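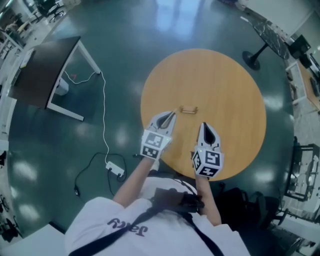
Room 3, round table from above, desk at upper left

Ticket 701
Category: Furniture / floor
Status: Closed
Opened by: Delyth Craddock
Assigned to: Huia Trevaskis
Item: Mindov round table, orange-tan wood-grain top
Room: 3

Problem as reported

The round table rocks when anyone leans on the near edge. It also creeps across the floor during the morning, and by lunch it has moved toward the desk. It did not do this before the floor was recoated in December. I have tightened everything I can reach by hand. The top itself feels solid and I can't see a crack in it.

The power strip for the desk is lying on the floor and the table is getting closer to it, so I would like this looked at soon.
Delyth

Huia Trevaskis, 9:15 am
Thanks, I have the picture. A few questions before I come over. Does it rock in one direction only, or every way you push? Is it the same if you turn the table a quarter turn and leave it in the same spot? Also, what is the small tan piece on the tabletop with the raised ends? If it came off the underside of the table, please keep it.

Delyth Craddock, 9:50 am
One direction only. I turned the table and the rocking turned with it, so I don't think it is a low spot in the floor. The tan piece is not from the table. The color is close but it is a loose piece that gets used on top. I checked underneath and nothing is missing.

Huia Trevaskis, 10:05 am
If the rocking follows the table then it is the table. That model has a center column with four feet, and each foot has a screw-in glide. One is probably short. The sliding is a separate problem. The new Sindard coating is a lot slicker than what was down before, and hard plastic glides don't hold on it.

Please leave the table where it is and try not to lean on it until I get there.

Huia Trevaskis, 1:30 pm
On site. Findings:

Turned the table over on a blanket. Three glides were at the same height. The fourth was screwed all the way in and sat 3 mm short. Backed it out and the rocking mostly stopped. There was still a slight click when I pushed down on the edge.

The click was one of the 8 screws in the top plate. It turned but would not bite. Replaced it with the next size up. No click after that.

Wiped the floor with a damp cloth and let it dry. No change in the sliding, so it is the glides and not something left on the coating.

Ordered a set of 40 mm rubber-faced glides from Ardeleanu. They are meant for the Zelham table but the thread is the same.

While I was there I also looked at the desk. White cable comes down the front right leg and across the floor to the white power strip. There is a black cable looped around the strip as well. Both are in the way of anyone walking around the table from that side. I have not moved anything yet because I didn't know what was in use.

Delyth Craddock, 2:10 pm
It is much better already. You can move the cables. The black one can be unwound and put away if it isn't plugged in. The white box under the desk needs to stay where it is, and please leave the front of it clear.

Huia Trevaskis, 8:40 am
Glides arrived. Fitted all four and set the height with the table standing in its normal place. Leaned on the edge all the way around and it stays put. Pushed it sideways with one hand and it takes a real shove to move.

Power strip is now fixed to the wall behind the desk and the white cable is clipped to the back leg. Black cable was not plugged in. It is coiled up in the supply closet, second shelf.

Note for cleaning: lift this table to move it. The rubber faces will leave marks on the coating if it gets dragged.

Delyth Craddock, 11:20 am
Used it all morning, no rocking, no sliding. OK to close. The table in room 8 has the same glides and the same floor, so I will open another ticket for that one.

Closed by Huia Trevaskis, 11:35 am
Old glides kept in the parts drawer.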